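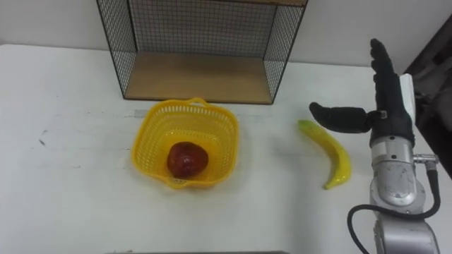
Dollovcombe Publishes Results of Gripper Comparison for Light Item Handling

Trimside test cell, 01/06/2020

Dollovcombe today released results from a bench comparison of two end effectors on the same arm: the Koech five-digit hand and the Muddale parallel gripper. Each unit ran 174 pick attempts under one controller, with speed and force limits unchanged.

The test table holds a yellow perforated basket, a wire-mesh shelf with a wooden floor, and light items that include a banana and a red fruit. The hand starts upright with the fingers together and the thumb extended to the side. An attempt counts as complete when the item is released inside the basket and the arm returns to its start pose.

The Koech hand completed 105 attempts in the first series. Most misses came on curved items lying flat, where the thumb made contact before the fingers had closed. A revised approach angle reduced these misses in a repeat series. The Muddale gripper closed faster but needed a more exact wrist position and stalled more often against the basket rim.

Changing from one unit to the other took up to 20 minutes, including cable routing and tool center calibration.

Phase 2 will add picks from the shelf and a second wrist camera. The test procedure, joint logs and list of items are available on request from the Dollovcombe applications desk.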